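Worktable Check – Vorkeck Studio, Room 4
Checked by Catalina Ledesma, 29th March

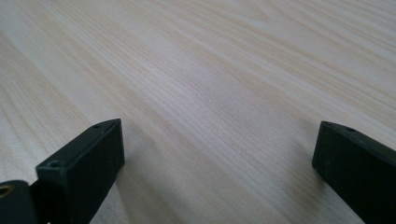
I do this one before the spring classes start, and I'm pickier than I was in November, so bear with me!

Top, stains and marks: OK. Pale wood, nice clear grain, no stains or writing on it.

Top, splinters: OK. I ran an old nylon stocking over the whole thing (best trick I know) and it didn't snag once.

Edges and corners: Needs work. The corner nearest the sink is still a bit sharp. Ten minutes with sandpaper, I can do it myself.

Legs and bolts: Fixed. 2 bolts were loose and I tightened them right then – please don't drag the table, lift it!

Wobble: OK now. I leaned on all four corners pretty hard.

Height: OK. Same as the other tables, so the stools fit.

Finish: Watch. Feels a little dry to me. I'd love to oil it over the break if we can keep people off it overnight.

Floor under table: OK. Swept, and the cord for the glue guns is taped down along the wall.

Tag: 161. The sticker is peeling, so I wrote the number on masking tape for now.

Result: Pass, with the corner to sand before the kids' group comes in.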